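I have been to a fair number of robot open days over the years, and I usually come home with a tote bag and a mild headache. The one at Dralteo in December was different, and I've been boring my family about it ever since, so now it's your turn. Bernice Eshun, who met us at the door with 21 paper name tags and far too much coffee, told us there would be no stage and no music, and that we could wander around while people got on with their work. I liked her right away!
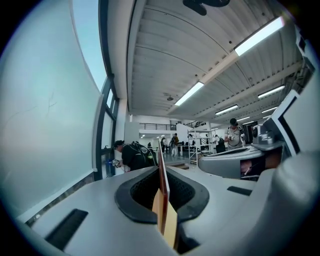

My own quarrel with these events is that they show you the finished trick and hide the practice. A robot arm folds a towel, everybody claps, and you drive home thinking the towel was easy. At Dralteo the practice was the whole show. People with packs on their backs stood around a big bright room working with grippers they held in their own hands, and one person in a black cap was looking down at his with the kind of attention I remember from my grandmother threading a needle. Selorm Baidoo told me a simple task might need 400 tries before she'd call it a decent start (and she said it quite cheerfully, too).

I think the public ought to see more of this. We argue about automation as if it dropped from the sky, and we'd argue better, or at least more kindly, if we had spent an afternoon near the patient people behind it. Khairul Nair let me try a gripper myself, and I lasted four minutes before my wrist started to complain. I'd go back tomorrow.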